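4.2 Operating rules for the tabletop sort

The rules were drafted by Kaiwen Peng and revised in May by Lino Marino, after the first 36 trials had been logged under the older Londeck checklist. The checklist assumed a fixed arm and gave no guidance for two hand-held grippers sharing one table.

Rule 1. One gripper closes on an object at a time. The second operator may hold position over the table but does not close until the first has called release.

Rule 2. Contact is made with the finger pads only. Hinges and pivot bolts stay clear of the object.

Rule 3. Soft and irregular items are gripped at the lowest closure that holds them. A trial with visible slip is marked and kept — it is not repeated under the same number.

Rule 4. The storage box stays at the center of the table for the whole set.
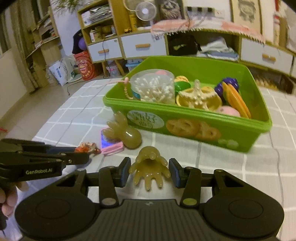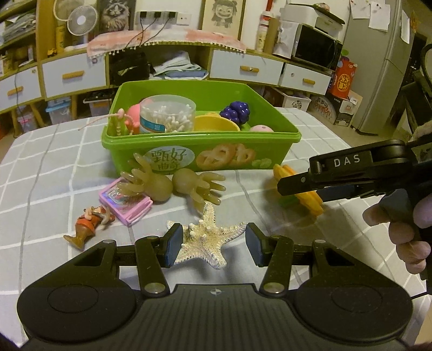 Two grippers at the table, storage box in the middle.

Rule 1 caused the most disagreement. Of 76 trials logged under the new rules, 6 were rejected for overlapping closure, and in 3 of those the release call was missing from the audio. Marino proposed a fixed pause after each call. We left it out of the Wukitz protocol as it lengthened each set, but it should be tested again before the rules are passed to the Corkier group.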